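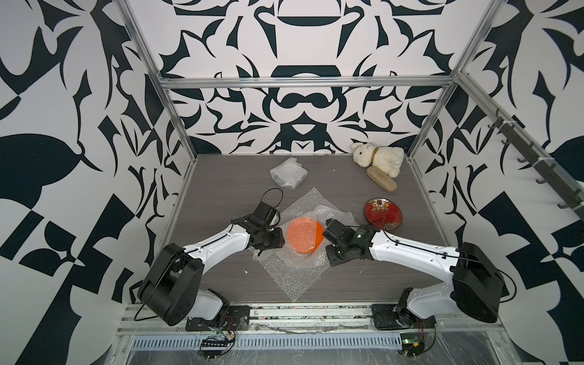

October 19, 2026

I moved from Prilthorpe to Skusard in September, and most of the work was getting rid of things. I had lived in the old apartment long enough to fill every closet, and the new one has 2 closets in total.

The books went first. I kept the ones I had reread or still meant to finish, and sold the rest to a used bookstore near the river. They paid less than I hoped, but they took all of it, even the cookbooks with stained pages.

Moving quotes were harder. One company wanted $2,934 and the other wanted $1,900 for the same list of furniture. I went with the cheaper one. They were late by 3 hours and scratched the side of the dresser, which already had a scratch on it. I didn't file a claim.

Dishes I packed myself. Plates go in on their edges, with the heavy ones at the bottom. I lost one bowl — a blue one I never liked much.

I still have a few boxes left in the hallway. One of them is labeled "desk, misc." and I have no idea what is in it. The internet gets hooked up next week, and after that I need to find a dentist and change the address on my car insurance.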